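Desk lamp cable keeps slipping off the back of the desk

Posted in Home Office & Small Workspaces
20/11/2021

Benedicta Yakubu
We rent a small office in Bandton and put a plain rectangular desk against the back wall, light wood top, metal legs, no drawers and no back panel. The desk lamp has a cable that is much too long for where it sits. I coil it up next to the base and within a day it has slid off the back edge and is hanging behind the desk. The base also leaves marks on the wood if it gets turned, so I want something under it. I don't want to drill into the desk because it belongs to the landlord. What do people use?

FlikachFan
Cable clips. Any hardware store has them, a pack of 20 costs next to nothing. Stick them under the desk.

Buchanan_Rd
Clips are fine but clean the underside first or they drop off in a week. Raw wood on the bottom is the usual problem, the glue doesn't hold on it. Wipe it with rubbing alcohol, let it dry, press each clip hard for a minute and leave it overnight before you hang any cable on it.

For the slack, don't coil it on top at all. Fold it into a flat bundle, use two hook-and-loop ties, and fix the bundle to the back leg. With metal legs you can put a tie straight around the leg and it costs nothing if you save them from other packaging. Leave 7 inches or so loose at the lamp end - otherwise the lamp pulls over when you move it.

For the marks, felt pads work but they slide. A cloth under the base is enough if the lamp stays in one place. We have the same kind of desk in our office and that is what we do.

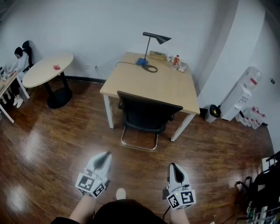 Our back desk, with the lamp on its blue cloth or mat and the cable still coiled beside it.

I haven't done the leg on that one yet, so you can see the slack going off the back edge, same as yours. The next job is to tie it up and clear the cup and bottle away from that end.

One more thing, check where your outlet is before you buy an extension. Ours is low on the wall, so anything plugged in there has to come down from the desk anyway. A straight run down the leg looks better than a loop across the floor, and the chair can't catch it.

Irkis
Second the ties. I used tape once and it left a mess on the leg.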